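How to Make Sauerkraut Without Buying the Kit

Every fermentation page I have read wants to sell me something by the third paragraph. A special crock, a set of glass weights, an airlock lid, a packet of starter culture. I have owned most of it at one time or another. The Zevo lid leaked and the Drisero starter made kraut that tasted the same as the batch next to it with no starter at all. You need cabbage, salt, a jar and some patience.

I also don't buy the stories that come attached. There's a recipe going around called Antwi's Cellar Kraut, supposedly copied from a farmhouse notebook dated 1895, and it gives the salt in grams and tells you to use a food processor. Make of that what you like. It's a decent recipe. It's the same as all the others.

What you need

One green cabbage, on the heavy side for its size
Fine salt with nothing else in it
A wide-mouth quart jar, plus a small one for the overflow
A kitchen scale
Caraway seeds, if you like them (I don't)

Step 1. Weigh the cabbage

Pull off the outer leaves and save one clean one. Quarter the cabbage, cut out the core and weigh what's left. You want salt equal to 2 percent of that weight. Recipes that say "one tablespoon per head" assume all cabbages and all salts are alike. If you have 800 grams of cabbage, you need 16 grams of salt.

Step 2. Slice it

Thin, but don't get precious over it. A knife is fine. I used a Justo mandoline for one season and lost part of a fingernail and gained nothing I could taste.

Step 3. Salt and squeeze

Put the cabbage in your biggest bowl, add the salt and work it with clean hands until it goes limp and there's a puddle at the bottom. Ten minutes, usually. Some people pound it with a mallet. If your arms get tired, walk away for half an hour and come back, and the salt will have done most of it for you. 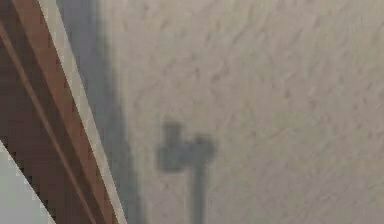
Step 4. Pack the jar

Push the cabbage down in handfuls, hard, so there are no air pockets. Pour in all the liquid from the bowl. Leave at least an inch at the top, fold the saved leaf over the surface and press until the brine covers everything. If it won't cover, mix a little salt water at the same 2 percent and top it up.

Step 5. Wait

Set the jar on a plate, lid loose, out of the sun. Cool room temperature is what you're after. Open it once a day for the first week and push the cabbage back under. It will bubble and it may spill over. The smell gets strong before it gets good.

Start tasting after a week. Plenty of people will tell you it isn't sauerkraut before 30 days. I've liked it at two weeks and I've liked it at six, and a hot kitchen changes the schedule anyway. When it's sour enough for you, tighten the lid and put it in the fridge.

When to throw it out

Fuzzy mold in pink, black or green, slimy cabbage, or a smell that is rotten instead of sour. Toss the whole jar. A flat white film is usually kahm yeast, and you can skim that off.

As for the health claims, I'll leave those to the people selling the lids. I eat it with potatoes and smoked sausage, and it's very good cold on rye with too much mustard.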